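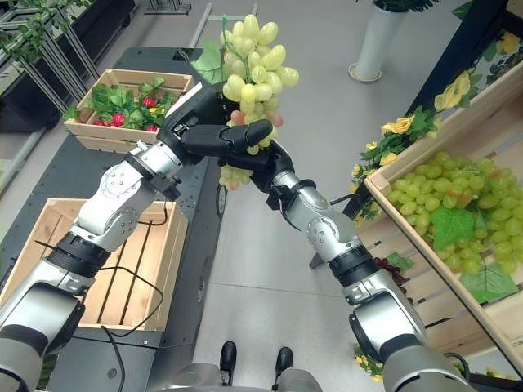
How should a bunch of artificial grapes be held when it is moved from one crate to another?
Hold it with one hand near the stem at the top and the other under the lower grapes, so that the weight isn't hanging from the stem alone.

Section 2: Setting up the fruit crates

This section covers unpacking, filling and moving the Panell wooden crates and the Beltetti artificial fruit supplied with them. Assemble the display table before you start. Instructions for the Gellden mobile table are in the leaflet packed with its castors.

Before you begin

You will need:
a clear, clean surface to work on
a soft brush (a wide, dry paintbrush will do)
a lint-free cloth
scissors or side cutters for the packing ties
the crate liners, if you ordered them

Allow 60 minutes for a first set-up. Refilling a crate that has already been dressed takes much less.

CAUTION: The fruit is for display only. Small pieces can come off and are a choking hazard. Keep it out of reach of young children and do not mix it with real food.

CAUTION: Do not use a blade to open the inner bags. The skins of the grapes mark easily and cannot be repaired.

2.1 Unpacking the crates

1. Stand the carton the right way up and cut the tape along the top seam.
2. Lift out the crates by their end panels. Do not pull on the side slats.
3. Remove the card corners. Keep them if the display will be put away between seasons.
4. Run a dry cloth along the inside of each slat. Look for splinters and lift off any loose fibres.
5. Set each crate down on a flat surface and press on the corners in turn. If it rocks, turn it round and try again before deciding that it is faulty, as the floor or table may be the cause.

Note: The wood is untreated and varies in colour. Crates from different deliveries may not match. If this matters to you, put the closest matches side by side at the front.

A slat that has sprung away at one end can be pressed back by hand. If the pin has come out altogether, order the slat repair pack, part 387, and follow the card inside it. Do not use household glue, which leaves a shine on bare wood.

2.2 Unpacking the fruit

The fruit arrives flattened. Give it time to open out before you judge the colour or the fullness.

1. Open one inner bag at a time.
2. Cut the tie nearest the stem first, then any others.
3. Hang grape bunches from a hook or rail by the loop of the packing tie, if it has one. Otherwise lay them on their side on a cloth.
4. Leave them overnight in a room at ordinary temperature.
5. Straighten the leaves with your fingers, working from the stem outwards.
6. Brush off any packing dust.

Note: A faint smell is normal when the bags are first opened and should fade in a well-aired room.

If a leaf stays creased, hold it between your palms for a minute and smooth it flat. Do not iron it or use a hairdryer on it.

2.3 Shaping a grape bunch

Grape bunches should be full near the stem and narrow towards the tip. After packing they are often the same width all the way down.

1. Support the bunch from below with one hand.
2. With the other hand, turn the upper grapes outwards a few at a time until the centre stem is hidden.
3. Draw the lower grapes together so that they hang to a loose point.
4. Bend the leaf so that it sits over the shoulder of the bunch. It should cover the place where the leaf wire joins the stem.
5. Curl the end of the stem upwards. Leave enough of it free to take hold of.

Mixed bunches have grapes of a second colour set in among the main one. Turn the bunch until you like the balance, and place that side to the front. Don't pull the odd-coloured grapes off to even it up. They are fixed to the same wires as their neighbours, and the neighbours will come away too.

If a grape comes off, look at the end of the wire. A wire with a small bead of plastic on it can be pushed straight back into the hole. If the bead has gone, set the grape aside and use it as loose filling at the bottom of a crate.

2.4 Filling a crate with strawberry foliage

The strawberry pieces come as short sprays of leaves with the berries attached. They look best packed closely, with leaves on top and berries showing between them.

1. Fit the liner, if you are using one. Tuck the top edge below the upper slat so that it can't be seen from the front.
2. Put crumpled paper or spare foliage in the base. Fill to just over half the depth of the crate.
3. Start at the back and lay the first row of sprays with their stems pointing down and towards you.
4. Add further rows, each covering the stems of the one behind it.
5. For the front row, turn the sprays round so that the stems point backwards. Let some of the berries rest along the front edge.
6. Stand back and look at the crate from where your visitors or customers will stand. Fill any gaps with single leaves.
7. Lift a few berries clear of the leaves. Leave others half covered.

Note: It is easy to overfill. If the leaves spring out over the sides when you let go, take out one spray from the middle.

Keep a crate of strawberries separate from a crate of grapes. The berry sprays have rough leaf edges that catch on the grape stems, and the two are tiresome to pull apart once they have settled.

2.5 Filling a crate with grapes

1. Choose the crate with the smoothest inner faces.
2. Line it. A dark liner suits pale green grapes and a natural one suits red or black.
3. Make a slope of crumpled paper, high at the back and low at the front.
4. Lower the first bunch into a back corner with both hands. Let the tip come to rest before you release the stem.
5. Add the second bunch in the other back corner, and the next in front, overlapping them so that no bare stem shows.
6. Arrange the leaves last.

CAUTION: Do not drop bunches into the crate or push them down from above. The wires at the centre of the bunch will bend, and the grapes will no longer sit closely.

One bunch may be draped over the front edge. No more than a third of its length should hang outside the crate, or it will slide out when the table is moved.

2.6 Placing crates on the mobile table

The top of the Gellden table is 66 cm deep and takes a Panell crate either lengthways or front to back.

1. Move the table to its final position and lock the castors.
2. Place the heaviest crate at the back.
3. Leave a hand's width between neighbouring crates so that they can be lifted out.
4. Keep at least one empty crate close by when you are sorting or changing fruit. Put it lower than the table if there's space, so that you can lower pieces into it with a full view of the bottom.
5. Check that nothing hangs over the edge of the table where people will pass.

CAUTION: Do not move the table with crates stacked one on another. Take the upper crates off first.

Riser blocks from the Keskin range can be used under the back crates to tilt them forwards. Use them in pairs and check that the crate does not slip when you press on its front edge.

2.7 Moving fruit between crates

1. Clear the receiving crate of loose grapes, ties and paper.
2. Take hold of the bunch at the stem and lift it just enough to slide your other hand beneath.
3. Check that no leaf is hooked over a slat or tangled with the next bunch. If it is, free it before lifting any higher.
4. Lift with both hands and carry the bunch level.
5. Lower it in, tip first, then lay the upper part down.
6. Reset the leaf and the stem.

Strawberry sprays can be moved in handfuls. Gather them by the stems and turn your wrist slightly as you lift.

2.8 Weekly care

Sunday evening or another quiet time suits this job if the display is open to the public.

1. Brush the fruit from the top of the crate downwards.
2. Wipe grapes that have finger marks with a damp cloth, then with a dry one.
3. Turn any bunch that faces a window.
4. Push wandering sprays back behind the front edge.
5. Check the castor locks.

Note: Do not put the fruit in a dishwasher or leave it to soak. Water collects inside the hollow grapes and is hard to get out.

For storage, see Section 3. If the display is packed away over winter and brought out in March, repeat steps 3 to 6 of 2.2 before filling the crates again.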